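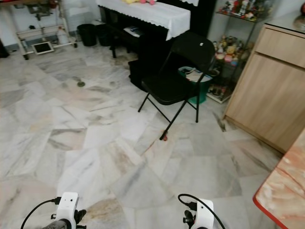

Folding chair, marble floor.

March, notebook, 4.40 pm

Right, the series database. Spent most of today on the manga listings and I'm cross-eyed. We're at 1089 titles in the new catalogue now, and the import from Gomano went through on the second go (the first one fell over on the volume numbers, my fault, I'd left the omnibus editions in).

Main headache is still duplicates. Clolcombe lists the sword school series under its English title, Nivberg has it under the Japanese one, and the two synopses don't even agree on whether the hero has a brother or a cousin! I've merged 38 pairs by hand and left 13 for Melina, who has read far more of these than I have.

Iraklis wants reader ratings carried across too. I'm not keen – Gkikas scores out of five and we score out of ten, so doubling everything gives us no odd numbers at all and the averages look daft. Told him I'd try it on one genre first, probably the martial arts lot, and see how it sits.

Reading lists now remember the last chapter when you log out. Lovely! Side stories still get counted as main chapters, though.

To do: side story flag, alternative titles in search, ask Melina Koutsoukos which spelling of the swordsmith's name she wants.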